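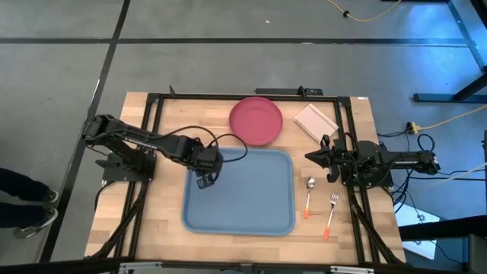
Notebook, Sunday, August 20, 2023 – walnut ink, batch 2

Finally got to strain the second batch and I'm so happy with it! The husks came from the big tree behind the Tiltum workshop, picked up last fall and left to go completely black in a lidded bucket. They went into the pot with 3000 ml of rainwater, simmered low, then sat covered for 36 hours. Batch one (back in March, from dried husks) was a thin tea color even after reducing. The new one is a proper deep brown straight out of the cloth.

Swatches on three papers:

Kosteck cold press – lovely. Crisp edge, a little granulation in the washes, and the second layer goes almost black.
Chraibi laid – feathers along the lines if the nib is too full. Fine with a brush.
Edero sketch pad – soaks right through, don't bother.

Added gum arabic a few drops at a time until the dip pen stopped blobbing. I forgot to write down how many drops (again), so next time measure it into a spoon first. A clove went in each bottle against mold. Batch one grew a fur coat by week three, so fingers crossed.

Filled the small bottles and kept one jar back without gum for dyeing yarn. Want to try a pinch of iron in that one – it should push the brown toward gray, and I'd love a cool shadow color to go with the warm one.

To do: put half of each swatch in the south window under card, check again in 52 days. Label the jars. Order more muslin, the old piece is done for.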